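Emdale Server Players' Meeting — Minutes

Aug 14, 2026, held in the voice channel, with text chat open for those without a microphone

Chair: Debashish Gazi
Minutes: Stela Pascu
Present: 14 players, list kept in the members' channel

1. Minutes of the last meeting

The minutes were read and accepted with one correction. The old mob farm is on the north side of the river and not on the south side, as I wrote. I have changed the text on the website.

2. Move to the new game version

Debashish reported that the test copy of the world has been running on the new version for two weeks. Most things work as before. Two plugins are not yet updated: the one that locks chests and the one that shows the live map. Without the chest plugin we would have to trust each other completely, and several players said that they do trust each other, but they would still like to have the locks.

It was asked if the main world can be moved now and the plugins added later. Debashish explained that the locks would then be lost and each player would have to set them again by hand. After some discussion it was agreed to wait for the chest plugin. The map can come later.

Decision: no move before the chest plugin is ready. Debashish will write in the news channel one week before the move.

3. World border

The border is now 2000 blocks from spawn in each direction. Players who came this year find it difficult to get a good place for a base, and the last free cherry grove was taken in spring. Three sizes were proposed. The largest was not supported, as the backup files would become too big for the present hosting plan.

There was also the question of who may go first into the new land. In January, when the border was opened the last time, the fast players with elytra took the best villages on the same evening. It was proposed that for the first 8 days everyone travels on foot, by boat or by horse. This was found to be fair, although one member remarked that it is hard to check. We will ask people to keep to it.

Decision: the border will be doubled together with the version move, so that the new land has the new blocks. No elytra beyond the old border in the first 8 days.

4. Nether railway, Fakley to Girard

The tunnel between Fakley and Girard is dug, and the length is 628 blocks measured in the Nether. Rails are laid from the Fakley end as far as the bridge over the lava lake. What is missing is mostly gold for the powered rails. The gold farm gives enough, but its collection chest was full and nobody had emptied it for a long time. I will empty it after this meeting and bring the gold to Fakley station.

A ghast has damaged the bridge two times. The builders used netherrack there, and it should be replaced with cobblestone before more rails are put on it. Please do not take blocks from the scaffolding for other projects — it is still needed.

There was disagreement about the station at Girard. One group wants it under the town square, the other wants it outside the wall, where the portal already stands. It was noted that a second portal too near the first can send players to the wrong exit. The vote was for the place outside the wall.

Decision: station outside the wall. Bridge to be rebuilt in cobblestone first.

5. Autumn building contest

The theme will be "harbor." The plots will be in Devmont, on the flat coast behind the lighthouse. All blocks are allowed, but they must be collected in survival mode. Teams can have up to three players. Judges cannot take part with their own build, and two judges are still missing.

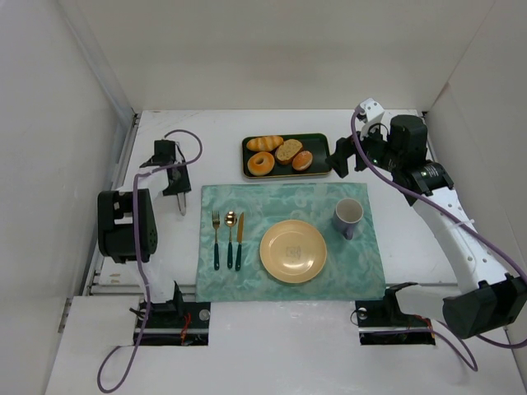 Stela Pascu

It was asked if redstone machines may be used in the contest builds, for example a drawbridge or a crane. The answer is yes, but clocks that run all the time must have a lever to switch them off. Last year one build made the whole server slow during the judging.

6. Villager trading hall

Some players broke the lecterns of librarians to change their trades, and did not put them back. Please replace what you break. Villagers who already have good trades are marked with a name tag, and these must be left as they are. Zombies came in through the east door, so an iron door with a button will be put there.

7. Other matters

The rules page on the website still says that TNT is allowed in the mining area. It is not allowed since spring, and I will correct the page.

A new player asked how to find the way home from the far side of the ocean. It was explained how to read the coordinates, and Debashish offered to place signs along the old ice road.

The next meeting will be announced in the news channel. Points for the agenda can be sent to me by private message.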